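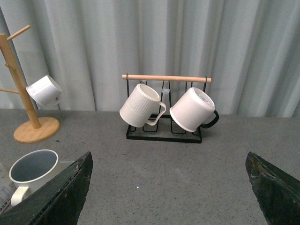

Nermin Ertürk told us in her first year with one of our walking frames that the brakes were fine but the handles were wrong, and that she had stopped going to the shops because her hands hurt by the time she got there. We changed the handles. Most of what Rondcombe makes has been altered at some point by a letter or a phone call of that kind, and we still read every one that comes in.

About Rondcombe

Rondcombe designs and makes walking and standing aids for people recovering from injury or living with a long-term condition. We are based in Plisden, in two units on the same trading estate. Design, electronics and testing are in the first unit. Assembly, repairs and despatch are in the second.

The company was started by Ruairí Conneely, who trained as a mechanical engineer and spent several years working on hospital beds before moving to smaller equipment. The first product was a replacement foot for walking sticks, sold by post. It is still in the catalogue and has changed very little, apart from a harder rubber and a better clamp.

There are now 14 of us. Four work in design, two in electronics, and the rest in assembly, repairs, sales and the office. People tend to move between jobs when it is busy, so the person who answers the telephone may well have built the frame you are ringing about.

What we make

Our main product is the Zoltard walking frame, which has a pressure sensor in each handle. The sensors record how much weight is being put through each side, and a physiotherapist can look at the readings at the next appointment. The frame does not beep or flash at the user. We tried a version that did, and people switched it off.

The Geagea is a lighter frame without electronics, made for use indoors. It folds flat and fits behind a door or in the boot of a small car. It uses the same handles and feet as the Zoltard, so spare parts are shared between the two.

We also supply sticks, handles, feet and brake cables, including parts for frames we no longer make. If you have an older model and can't find the part in the catalogue, ring us with the number stamped under the left handle.

How we test

Each new design is load tested in our own workshop before anyone outside the company uses it. Handles are pressed, released and pressed again on a rig that runs overnight, and wheels are run over a rough belt until the bearings wear. After that the frame goes out on loan to people who have agreed to use it at home and tell us what they think. Our home trial list has almost 200 names on it. Trials usually last six weeks and there is no charge - we deliver the frame and collect it again afterwards.

We ask people on the list to use the frame as they would use their own. Scratches and bent parts are useful to us and nobody will be asked to pay for them.

Repairs

Any frame we have sold can be sent back for repair, whatever its age. Please take off bags, trays and cup holders first and keep them at home. Repairs are normally returned within ten working days. In October the workshop closes for a week for the yearly check of the test rigs, and work sent in just before then will take longer.

Working with clinics

We sell to hospitals, clinics and private customers at the same list price. Clinics taking the Zoltard for the first time get a half-day visit from one of the electronics team, who will set up the software and go through the readings with staff. A second visit can be booked later in the year if new staff have joined.

Visiting us

Visitors are welcome on weekdays by appointment. There is level access to both units and parking by the door of the first. If you want to try a frame, allow an hour, and wear the shoes you usually walk in.

Page last updated 5 March 2018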